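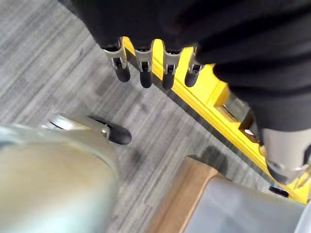

4. Tuning the wrist view in Orkell

I do this part with the arm powered but paused, so go ahead and hit Pause first.

1. Open the Wrist tab and pick your profile. Mine's called Medina, and I haven't touched it since September.
2. Drag the self-mask over the gripper body and the finger. Leave the rubber tip out of it – the planner needs that bit!
3. Set "min blob" to 30. I used to run 8 and it grabbed at every dark patch in the carpet (striped carpet is awful for this).
4. Click Replan and watch the preview path for 2 full loops.

Note: black fabric eats depth readings. If you get holes in the cloud, turn on Fill and try again.

Caution: don't unpause while the mask is still red. Aurelio Ibarra did that on the Flarness build and bent a finger.

Last edited 11/3/24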